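3.2 Building the hand-held grippers in the garage
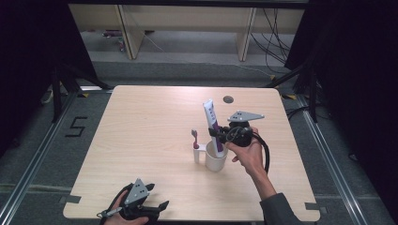 We went through two versions of the grippers before we had a pair I could hold for a whole afternoon without my wrists complaining. The first version came off Bautista's printer with a straight handle, and I hated it. Melquiades redrew the handle with a bit of a lean to it, we printed it again over a weekend in May, and that's the one we kept (Figure 3). Both hands get the same design, mirrored, and each one has a flat marker plate screwed on top so the tracking software can tell where it is.

Figure 3. The hand-held grippers in use at the table, the right one closed on a toothpaste tube standing in a mug, with a toothbrush in its holder next to it.

The cables gave us more grief than the printing did! We started with them running straight out the back, and every time I reached across the table I'd tug one loose. Leaving enough slack for a loop fixed most of it, and a dab of glue at the connector fixed the rest. Parts for the pair came to 62 dollars, not counting the plastic, and I'd guess we burned through nearly 3000 feet of patience on top of that.

For the tasks we picked bathroom stuff, mostly thanks to Guadalupe, who pointed out that a toothpaste tube is a rotten thing to grip. It's squishy in the middle and stiff at the ends, and it leans whichever way it likes once you stand it in a mug. I closed the jaws too hard on the early runs and had to learn a lighter squeeze. We put tape at the table corners so we could line things up again between sessions, which worked fine until somebody bumped a leg. Section 3.3 goes into how we checked the alignment.

Related items
Trujillo and Zúñiga, Printing mirrored handles on a small machine
Tlapale, Household objects that are hard to pick up
Barajas, Notes from a shared workshop, part 2
Ocampo, Cable slack and where to put it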